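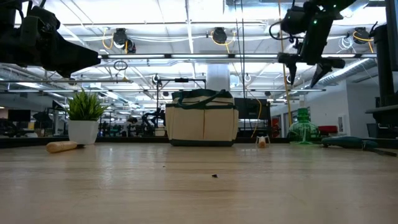 Fig. 1. Bench top, wooden cylinder on the left toward the far edge.

February, morning session
Grimholm season two, relationship coding, pass 2

Starting from the Prosen export made last night. Seven episodes, 434 scenes after merging. Pass 1 had more because the splitter was cutting a new scene at every flashback insert. Rule now: an insert with no dialogue belongs to the scene around it. Applied by hand in episodes 2 and 5, where the lighthouse flashbacks keep coming back. Episode 2 needed the most merges.

Fields per scene: characters present, location, who speaks to whom, romantic content (none / implied / explicit), secret disclosed (y/n), secret disclosed to whom. Left the costume field blank for this pass. The outfits get a lot of attention in recaps but our notes on them are too uneven to use.

Problem with "implied." In pass 1 it was used for anything from a held look to an unanswered phone call. The ferry pilot and the older sister have a run of these in episode 3 and the two passes disagree on nearly all of them. Tightened the definition: at least one of the pair has to do or say something that a third character reacts to, or the music cue marked "sisters theme" has to be playing. The music condition is a crutch. It brings in the dinner scene in episode 4, where the theme is clearly about the dead mother. Flagged that scene and left it as none.

Forum comparison

Pulled the Odside episode threads to check when viewers first name the pilot and sister as a couple. 1,347 comments after removing duplicates and moderator notices. Hand-coded a sample of 200, drawn evenly by position in the thread, not by votes. Top-voted comments are mostly jokes and would swamp everything else.

Observations from the sample:
The pairing is named in the episode 3 thread, before anything explicit is on screen (that comes at the end of episode 5).
Complaints about the twist coming from nowhere are nearly all in the episode 5 thread and nearly all from people who mention watching the season in one sitting. Can't separate this from people who simply didn't like the pairing.
The younger brother's secret (the sold boat) is barely discussed until episode 6, although it is spoken aloud in episode 1. It is said over the closing music. Checked the subtitles and the line is there in full.

Timestamps on Odside are in the reader's local time, not the poster's. The export took whatever the browser was set to. Re-export with the setting fixed before anyone makes a plot by hour.

Afternoon

Ran the Bouzid script on the merged scene list. It builds the who-talks-to-whom graph per episode and writes one table of edge weights. It failed the first time on the twins. They are separate rows in the cast sheet with the same display name, so all their lines went to one node, which then came out as the most connected character in the season. Gave them suffixes _a and _b and reran. The most connected character is the harbor doctor, as in season one.

Episode 6 graph is in two pieces with no edge between them. Thought this was another cast sheet error. Went back to the episode and it is correct: the mainland scenes and the island scenes share no speaking characters for the whole hour. Voicemails are not counted as speech under the current rules. If they were, there would be one edge, from the doctor to the older sister. Should decide this before episode 7 is compared with anything, as the finale has a long voicemail scene. My preference is to count them as directed speech with a separate tag.

Also found: Prosen drops the accent from names on export but keeps it in the episode summaries, so a plain text match between the two misses some rows. Normalize both sides first.

Files
Merged scene list replaces the old one in the season two folder. Old one kept with _pass1 on the end. Codebook has the new wording for "implied" and the insert rule. Voicemail rule not written in.

To do
Re-export Odside threads with time zone fixed.
Second coder on episode 3, "implied" rows only.
Ask whether season one needs the insert rule applied too. It has fewer flashbacks but the wedding episode is full of them.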